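Search this site Search Go Menu

About the Sutherland School of Upholstery

Posted in January by Elvia Valdovinos

We teach people to take chairs apart and, on a good day, put them back together. The school has been open for nine years, in a town called Bernow that most of our students had never heard of until they had to find parking in it.

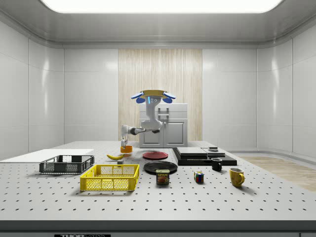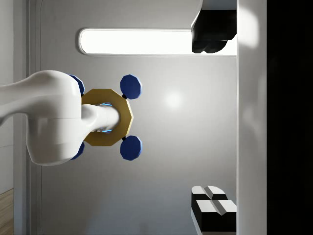
An orange cup on the table in the first picture; a white robot arm link with a golden ring in the second.

The school was started by Zdislava Jurčo, who had spent much of her working life fixing dining chairs for people who wanted them back by Sunday. She noticed that her customers liked to stand in the doorway and tell her how they would do it. She began charging them for the privilege. The first class had six students and four hammers, which taught patience as well as upholstery. We now have over 40 hammers. Patience has suffered.

What we teach

The beginners' course is a drop-in seat: the square padded part that lifts out of a dining chair. You strip it, web it, stuff it, cover it, and find out that your corners look like a badly wrapped sandwich. Then you do the corners again. Most people go home with one finished seat and a chair set at home that suddenly looks shabby, and that's how we fill the intermediate course.

Intermediate students bring an armchair. Please measure your armchair before you bring it, and then measure our door. Juraj Ondrejka, who teaches this group, once spent most of a morning getting a wing chair through sideways while its owner told him it had gone into the car just fine.

The advanced group works on whatever it likes. At the moment that means a chaise with three bad springs and a piano stool nobody will admit to having started. Svetozár Sokol looks after this group and believes in horsehair the way other people believe in early bedtimes. You may use foam in his class. He will be polite about it, and you will know.

Who we are

Zdislava still teaches beginners and cuts all the sample fabric herself, having seen the rest of us try. Eduard Hrubý runs the tool room and buys our webbing, tacks and twine, mostly from a small supplier called Vedia, whose catalog he reads at lunch. I answer the phone and write this page, and I have been on the same footstool for two terms.

Do we take commissions?

No. We used to, under the name Endari, and we were slow. If you left a rocking chair with Endari and have been too shy to ask, it's finished. It has been finished for ages. Please come and get it.

Joining a class

Call in the afternoon, when the hammering stops and I can hear you. Classes are small and fill up early, and the waiting list is real. Bring an apron and closed shoes. We supply the tools, the coffee and the adhesive bandages.

Recent items
How to tell a tack from a staple, and why Svetozár cares
Spring course dates
Lost property: one left glove, one seat cushion
Fabric sale: last of the green stripe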